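Subject: Re: [plivmont-labels] Ink fading on freezer labels

On the Staltstead list someone wrote:

> We relabeled 100 boxes in December with the usual pens. By spring a third of the labels on the bottom shelf were hard to read. Is it the ink or the label stock? We buy Hurametti 804 and have not changed suppliers.

Probably the stock. The 804 has a coated face, and water-based ink sits on the coating without soaking in. Frost then lifts it when the box is handled. The 994 is uncoated and takes both ink types, but its adhesive is weaker below freezing, so press the corners down and leave the box at room temperature overnight before it goes in.

For pens, we keep fine points for the lot number and markers for the shelf code. Mixing them on one line makes the smaller text harder to read.
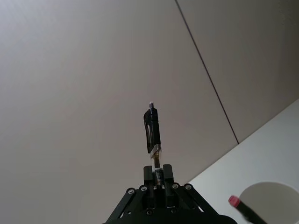
Pen held upright, with a pink-capped marker and a white cup to the right.

Check the ink type before ordering. "Permanent" on the barrel does not tell you whether it is alcohol-based. Write a test label, freeze it for 3 days, and rub it with a damp cloth while it is still cold. The Wei sheet on the list archive has columns for this — please fill in the stock number as well as the pen.

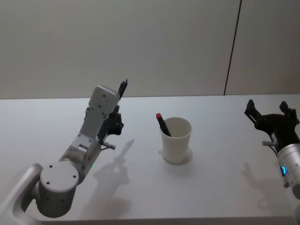 Red-capped marker in a paper cup.

Labels already fading should be covered with clear tape only after the surface is dry. Tape over frost traps water and the ink will run. For the bottom shelf I would replace them outright and copy the lot numbers from the log, leaving the old label in place underneath.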